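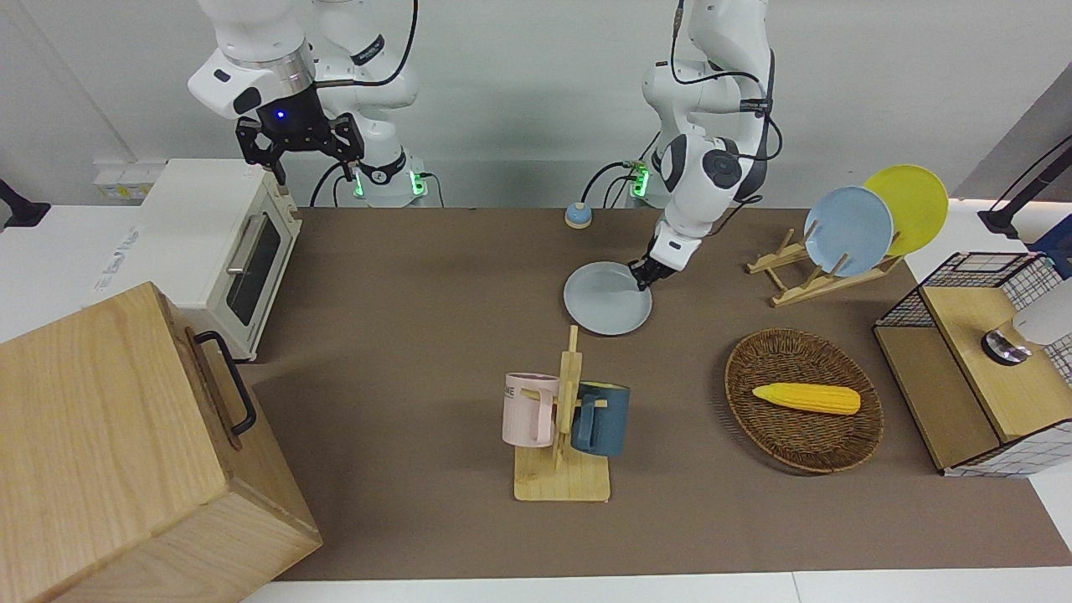

Page last changed: August

Home | Projects | Gallery | Papers | Data | Contact

Two-arm tidying: gallery

Clukside is our project on household tidying with two robot arms. The method under test is called Clisa. It splits a long job into short pieces, decides which arm should take each piece, and checks with the cameras before moving on to the next one. The work is done at the Urnstead lab on the table we call the kitchen bench.

The picture at the top of the page shows the bench with the left arm's gripper down on the rim of the gray-blue plate. The right arm is held up over the other half of the table with its fingers open.

The plate

A plate lying flat is one of the harder things we ask for. The rim is low and the fingers have to come in at a steep angle without pressing on the table. Early versions of Clisa aimed for the middle of the plate and had to be stopped. The current version picks a point on the rim and prefers the side nearest the arm's own base. It then has to turn the plate upright before it can go in a rack, and most of our remaining failures come in that turn.

The rack

The wooden dish rack at the back right has a light blue plate and a yellow one standing in it. We vary how many slots are taken at the start of a run. With an empty rack the arm can be a little careless about where it lets go. With plates already in place, it has to find a free gap and keep its wrist clear of the neighbours. We score a placement only if the plate stays up after the gripper has left.

The mug tree

Two mugs hang on the tree at the front, one pale pink and one dark teal-blue. Hanging a mug is a separate task in our set, but we leave the tree on the bench during plate runs too. It stands where a careless elbow or a low sweep would catch it, and a knocked mug counts against the run even if the plate ends up in the right place.

The basket

The yellow toy corn in the wicker basket belongs to the food sorting task. Toy food is light and rolls easily, so we use it to test gentle closing. The bumpy surface gives the fingers something to hold, and corn is picked up more reliably than the smooth pieces.

The larger things

The toaster oven, the wooden box with the black handle and the wire-sided storage unit are used for opening, closing and putting away. They also take up room, and planning around them is part of the test. A method that only works on a clear table is of little use to us.

Results so far

The training set holds 3,698 demonstrations across 9 tasks. Each task was then tested 100 times, with the objects moved between runs. We compared Clisa with the Stevens planner, our older method, which gives every step to whichever arm is closer.

Clisa finished more runs in all but 3 of the tasks. The gain was largest where something had to be passed from one side of the bench to the other. In the 3 tasks that need only one arm there was no clear difference, and Clisa was slightly slower because of the extra checks.

The waiting arm turned out to matter more than we expected. Under the Stevens planner it stayed wherever its last step had left it, often in the way. Clisa gives it a resting pose above the table and moves it there before the other arm starts. Adding this one rule to the older planner closed part of the gap, and we report that version separately in the paper.

The full tables and the list of start positions are on the Data page.

This site uses cookies to remember your settings and count visits. Accept | Reject | Cookie policy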